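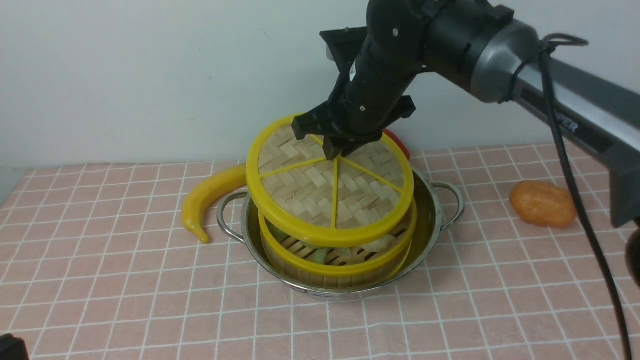 Keep the bad takes

I have spent most of this year collecting demonstrations for a kitchen task. A person drives the arm, the arm lifts the lid off a bamboo steamer, and the recording goes into a folder. We have 3,258 of them. My argument is that we throw out too many.

The usual rule, and it was ours until May, is that a take is kept only if it is clean. The gripper goes straight to the lid, closes once, lifts and sets it down. Anything with a second grab gets deleted before training. By that rule we had binned 1,431 takes, and the ones left over looked very much alike.

A lid is an awkward thing to pick up. It tilts as it rises, and the fingers have to hold it where the spokes meet or by some other part that gives them a grip. When it tips, a good operator slows down, lowers it a little and tries again. That correction is the most useful thing in the whole recording, and we were teaching the model that it never happens.

At Zitetti we went back and pulled 265 of the deleted takes where the operator got into trouble and then got out of it. We trained once with them and once without, and ran 50 trials each way. The policy trained without them was a bit faster when all went well. When the lid slipped it tended to hang in the air or push down on the basket. The other one usually had another go. I know which one I would sooner have near a stove.

There is a fair objection. Colleagues at Gudel say that messy data teaches messy habits, and they are partly right. A take where the operator was tired and wandering about isn't a recovery, and it should go. Somebody has to watch and sort them, which costs money. I still think it is money better spent than paying for another thousand perfect lifts.

I would say the same about the table. It is tempting to clear everything away except the pot. We leave the toy banana beside it and shift the other toy food between takes, on the same pink checked cloth — and the cloth, I admit, should have been changed months ago. Baek changes theirs every Monday and we ought to copy them.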